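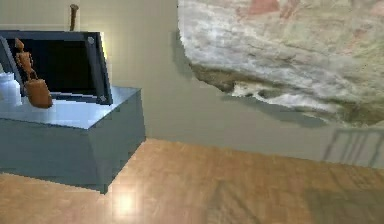 Ticket 523: Frozen yogurt coupon not coming off at the register

Opened by: Felicja Pietrzak, Warstead store
Status: Open
Priority: Normal (I asked for High)

Sunday, October 26, 2025, 11:40
The Pullavby two-for-one on small cups started this morning. The coupon scans, the register beeps, the total stays the same. I've been told the Boltier update "covers all promotions." It said that in July too, and we handed out refunds for a week.

12:05, Boltier support
Please restart the register and confirm the promotion is switched on.

12:20, Felicja
Restarted twice. It's switched on. I don't see how a restart fixes a coupon that works at Usman and fails here, on what is supposed to be the same menu file.

13:10, Boltier support
Your menu file has 259 items and theirs has 260. The missing one may be the small cup. Please run a full sync.

13:45, Felicja
Ran it. It says "complete" and I still have 259. So what was completed?

14:30, Boltier support
We pushed the item by hand. Small cup should now show under code 32. Please test.

14:50, Felicja
Code 32 shows up. One coupon, two small cups, and the discount came off. Then I tried a small cup with a paid topping and got full price again. The flyer says toppings are extra, so the cup should still be free. We had 600 of those flyers printed and I'm not reprinting them.

15:15, Boltier support
Passed to the pricing team. As a workaround, ring up toppings as a separate sale.

15:22, Felicja
Fine for today. That means two receipts per customer on a weekend, so please don't mark this solved. I'll test it myself before anyone closes it.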